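Nustgate Community Help > Home and furniture > Cleaning and repairs

Gold wire chair: how do I clean the grid, and can the seat be re-covered?

Asked in June. 3 answers.

We have a chair with a gold grid back and a pale padded seat. It gets moved and leaned on a lot — the back is the part people grab. The gold has gone dull where the wires cross and I can feel a sticky film there. The seat also has a grey tinge that washing-up liquid hasn't shifted. I don't know if the gold is plating or paint. The room is shared, so I'd like something that doesn't smell.

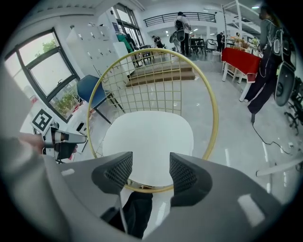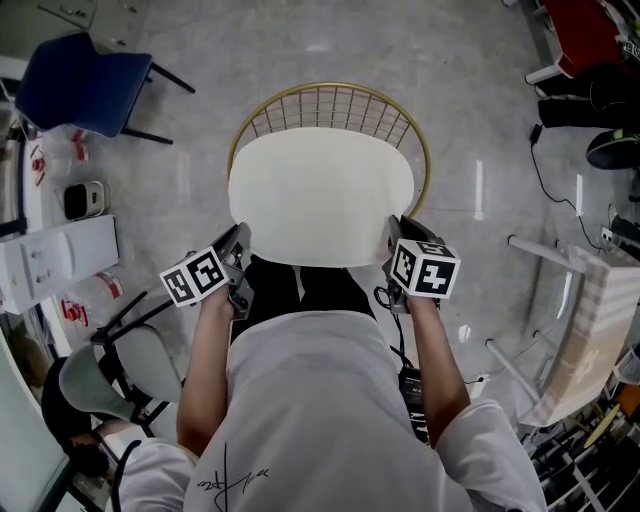 Tolera Gebremichael
Assume it is paint until you know otherwise, so no metal polish and no vinegar. Use warm water with a drop of washing-up liquid and an old soft toothbrush. Do the crossings from both sides, then wipe with a clean damp cloth and dry straight away. I did 8 of these for a hall in Midon and the film was only hand grease. It took 39 minutes for the first one and less after that. For the seat, find out if it is fabric or vinyl before you put anything stronger on it. Turn the chair over and look for screws under the seat. If there are any, the pad will probably lift off and you can staple a new cover on.

Mersha
Baby wipes.

Unnamed user
Wipes left streaks on mine. I agree about the toothbrush. I wouldn't bother re-covering unless the foam is still good — I was quoted 3,120 for a full set by a place in Trornoneo and we bought new ones. Check the feet as well while you have it upside down, mine had lost a pad and was marking the floor.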